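Skoremano Film Archive Project
Progress report to the Hallgrímsson Fund, second reporting period

Prepared by Saron Wubshet, Project Manager
Reviewed by Zlatko Hoxha, Head of Collections

Purpose of this report

This report covers the work carried out under the Fund's grant for the preservation and public screening of regional genre films. It follows the interim statement submitted in November and uses the same headings, with the exception of the section on premises, which has been closed.

Cataloging

The catalog now holds 2000 entries, covering features, trailers, outtakes and a small number of television pilots. Each entry records the title, running time, country of production, principal cast and the condition of the best surviving copy. Alternate release titles have caused more work than was planned for. Many of the thrillers in the collection were sold to overseas distributors under new names, and in several cases the credits were changed as well. Staff have settled on the title shown on the original negative as the main heading, with all others entered as cross-references.

The catalog runs on the Priltico database, which replaced the spreadsheets described in our application. The move was completed on schedule. Search by stunt coordinator and by second unit director has been added at the request of researchers, who had no reliable way of finding this information before.

Restoration

The grant provides for the restoration of six features. Four are complete and have been approved by the Head of Collections. The remaining two are in progress at Ferkex, the laboratory appointed under the original tender. One of these is held up by its soundtrack: the only full-length audio element is a dubbed version, and the original dialogue survives on separate reels that do not match the final edit. Ferkex has proposed rebuilding the track from both sources. We have agreed to this in principle and are waiting for a sample reel before releasing the next payment.

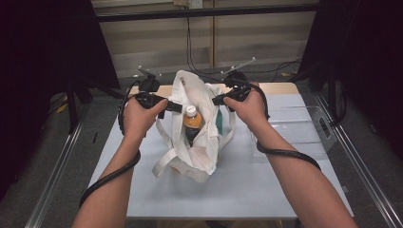 The other feature presents fewer difficulties. Its color has faded badly in the night scenes, but a reference print was lent by a private collector and the grading can be matched against it. Delivery is expected early in the next period.

Rights

Clearance has been obtained for all four completed titles — for theatrical and educational use only. Online rights remain open. The heirs of one production company have asked for a revised agreement, and our legal adviser is preparing a reply. We do not expect this to affect the screening program, though it may delay the planned streaming page.

Screenings and outreach

The first season of public screenings was well attended, particularly the late shows. Written program notes were handed out at each one, and the introductions were recorded for later use. Audience comment cards asked most often for subtitles on the English-language films and for a longer break in double features. Both changes will be made next season.

School bookings were lower than expected. Teachers told us that the age ratings were announced too late for permission forms to be returned, and ratings will now be published with the season calendar.

Budget

Spending is within the approved total. Savings on shipping have been moved to audio restoration under the terms of the grant agreement. No additional funding is requested at this stage.

Next period

Work will center on the two outstanding features, the online rights agreement and the second season program. A full statement of accounts will be sent with the next report.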